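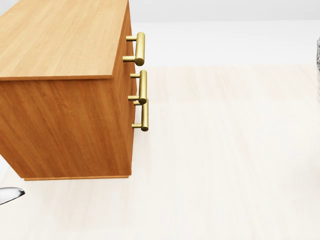
Hoddale furniture store finds a new home on Cairns Street

4 min read

After a long summer of packing, borrowing vans and asking everybody's cousin for help, the Nosar furniture store is moving across town. The secondhand store, which has been passing along beds, tables and dressers to Hoddale households for the better part of a generation, will open the doors of its new place on Cairns Street in October, in the old Pisent carpet showroom next to the bus turnaround.

If you grew up in Hoddale, there's a fair chance you've slept in a Nosar bed or done your homework at a Nosar table. The old store on the hill was a much-loved muddle of a place, with three small rooms, a staircase that every sofa in town seems to have been stuck on at one time or another, and a back door you had to lift before it would close. People were fond of it (this reporter bought a first bookcase there and still has it), but it had been bursting at the seams for years, and the lease was up.

The Pisent building has been empty ever since the carpet business moved out to the highway. It's all on one floor, with wide doors at the front and a proper loading bay at the side, and there's parking for customers, something the hill never had. The rent is higher, though the store says it will save a good deal by giving up the two storage units it had been paying for out past the feed mill.

Gwilym Mostyn, the store manager, has been measuring the new floor in his spare evenings and has a paper plan of it taped up in the kitchen at home. "I keep moving the wardrobes," he told us, laughing. "My wife says they're never going to be happy wherever I put them. But we've got room to walk between things now, and you can bring a stroller in, or a wheelchair, and turn it around without knocking over somebody's lamp. That's what I'm looking forward to most."

Last year the store found new homes for 259 large pieces, and another 64 went out free of charge to families setting up house after a fire, a flood or a hard stretch of one kind or another. Requests for the free pieces come through the schools, the clinic and the churches, and Mostyn says that side of things will carry on exactly as before, with no new forms to fill in. 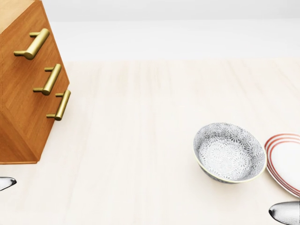
What they'd love to have

The store will be taking donations again as soon as the move is over, and there are a few things it can never get enough of. Chests of drawers are at the top of the list, especially solid ones that have some years left in them. They go out nearly as fast as they come in, Mostyn says, and there's usually a family or two waiting. Twin beds, kitchen tables and plain wooden chairs are close behind.

Scratches and rings from coffee cups are fine, and so is a missing handle, as there's a big tin of odd ones in the workshop. What the store can't take is anything with a broken frame, anything that smells strongly of smoke, or mattresses without their label. Very large entertainment centers from the days of very large televisions are also politely declined, though the store is happy to tell you who might want the lumber.

It helps a great deal if you empty the drawers before the van arrives. Over the years people have sent along tax papers, a wedding veil, a quantity of birthday candles and one set of dentures, and while the staff do their best to get everything back where it belongs, it does take up an afternoon.

Pickup within the town limits stays free. For addresses out toward the reservoir and beyond, the store asks for a little something toward gas, and will call the evening before to settle on a time. Please have a way cleared to the door, and let them know about stairs when you call, even just the few on the porch.

A corner for fixing things

One of the nicest parts of the plan, at least to those of us with a wobbly chair at home, is a small repair corner at the back of the new store. There'll be two benches, good light, clamps and glue, and somebody on hand in the mornings who knows how to use them. You can bring in a piece of your own and be shown how to reglue a joint, ease a sticking drawer with a bit of candle wax, or freshen up a dull top without stripping it right back to bare wood.

The benches came from the high school, which was replacing its own, and the town gave the store a grant of $400 toward tools. There's no charge to use the corner, though there will be a jar, and Mostyn would be grateful if people stuck to one piece at a time so that everybody gets a turn. Children are welcome with a grown-up, and there's a low table planned where they can sand blocks to their hearts' content.

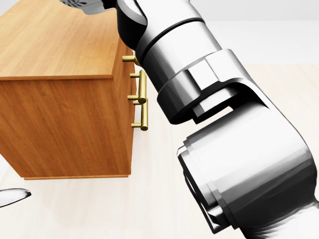

Opening day

The doors on Cairns Street open at 9 in the morning, and the coffee will be on well before that. The bakery across the way is sending over 72 cinnamon rolls, first come, first served, and the middle school band has promised three tunes and possibly a fourth if the trombones are ready. Everything on the floor will be marked down by a quarter until closing time at 4.

The old store on the hill will stay open, with its remaining stock, through the end of September. If you have a piece on layaway there, you don't need to do a thing, as it will be moved along with the rest and will be waiting under your name at the new counter. The phone number stays the same too.

More local news

Bus turnaround to be repaved before winter
Hoddale library adds evening story hour
Reservoir trail open again after storm cleanup
Middle school band looking for music stands
Feed mill road down to one lane this month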